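What the door taught us this week

Our project Tellomora started with a simple wish: the robot should open an ordinary office cabinet, the same kind every company has, without any special handle or marker on it. I wrote before about the simulation part. Now we are in the real office in Etton, and I want to write down what we learned so far, mostly for myself.

The method is learning from demonstrations. A person guides both arms remotely, we record it, and the policy is trained on the recordings. We have 110 demonstrations now, and after cleaning we kept 97 of them.
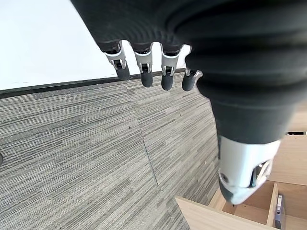
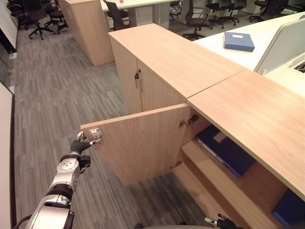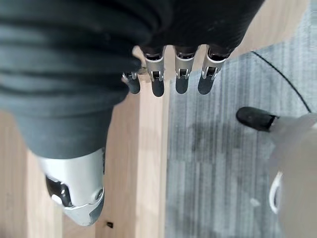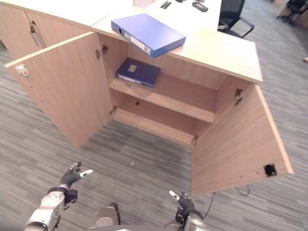 The biggest question for me was how much the wrist cameras help. With only the head camera the policy succeeded in 46 percent of the trials, and the typical mistake was a grasp that closed a little too early. From the head, the hand covers the important place. In the second picture the fingers are hooked around the free edge of the door near the small latch plate, and you can imagine that one centimeter of error decides everything there. The wrist view gives the distance between the thumb and the fingers much better, so we added it and trained again – the early closing became rare.

The second problem is still open. When one door is already open, the policy sometimes goes back to it and does not continue with the other one. I think the history we give to the network is too short. It sees only the last 8 steps, and I will try a longer window with the Grovis encoder, if the memory of our computer allows it.

I also want to compare with the Rizzi baseline, but their code expects a single arm, so I must rewrite the part with the actions. I hope to have this ready in August.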